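About Stomwood

Hi, and welcome! If you've landed on this page you probably want to know who's going to be bossing you around with a mallet, so I'd better introduce the school before I introduce the spoons.

Stomwood is a small school for green woodworking. We teach people to make spoons, bowls, stools and the odd rake out of wood that was still standing in a tree not very long ago. I started it in my own garage with two chopping blocks and a kettle, and I had no plan at all beyond getting a few neighbors to come and carve with me on wet weekends. They came, they brought their sisters, and by the end of that first winter I couldn't get the car in anymore (it has lived on the street ever since, poor thing).

We moved to Korkudora Lane after that. It's a long, low building with big doors on the yard side, and when the weather behaves we open them right up and carve half in and half out. Parking is behind the building, past the green gate. Please don't park in front of the bakery, they are very nice about it but I can tell.

How we teach

I learned to carve badly, from a library book, and it took me years to undo it. So I'm a bit stubborn about the first day. You'll spend the morning on knife grips and nothing else, and yes, you'll be itching to get going! By lunch you'll have a pile of shavings and a stick with a point on it. After lunch you split your own blank from a log, ax it to shape, and start on your spoon. Most people go home with something they can stir soup with. A few go home with a butter spreader that used to be a spoon, and I have made plenty of those myself.

Classes are small. The weekend spoon class takes eight people, the bowl class takes six, and the stool week takes four, mainly on account of the shaving horses, which are enormous. You don't need to be strong and you don't need to have done anything like it before. Our youngest student was 12 and came with her grandmother. Our oldest was 81 and out-carved the lot of us, then complained about my coffee.

Where the wood comes from

Nearly everything we use is birch, cherry or maple, and nearly all of it comes from Akande Tree Care, a local outfit who would otherwise be chipping it. They call me when something good comes down and I drop whatever I'm doing and drive over with the trailer. We keep the logs in the shade under wet sacks and try to use them within a month or so. August is hard going, because the ends crack if you so much as look at them, so that month we run the smaller classes and lean on the cherry.
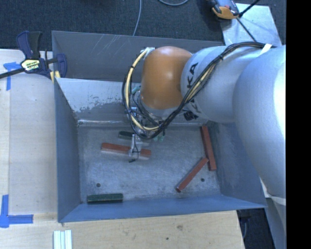
The shavings don't go to waste either. Some light the stove, and the rest go to a couple of chicken keepers down the road who pay me in eggs, an arrangement I am extremely happy with.

Tools

You're welcome to bring your own, but you don't have to. We have a full set for every student, and I sharpen them all the night before with the radio on. If you fall in love with a knife while you're here, we sell a few, along with the Fikard strop, our own little leather-on-cherry one that we make up in batches of 20. It costs $30 and it will outlast your knife if you keep it out of the dog's reach. (Ours did not.)

What it costs and how to book

The weekend spoon class is $200, with wood, tools and lunch on both days. Lunch is soup and bread, usually with something sweet after, so let me know if there's anything you can't eat. Bowl and stool prices are on the classes page, and they change a little depending on the wood. Spots go quickly in spring, but there's a waiting list and people do drop out, so put your name down anyway!

If you can't make it after all, tell me two weeks ahead and I'll send your money back. Any later than that and I'll move you to another class. Gift cards are good for a year and I'm pretty relaxed about the year.

Got a question? Use the contact form, or call in the evening when my hands are clean. And if you're passing and the big doors are open, come on in and say hello. There's normally a spare block to sit on.

Page last updated 27 Sep 2018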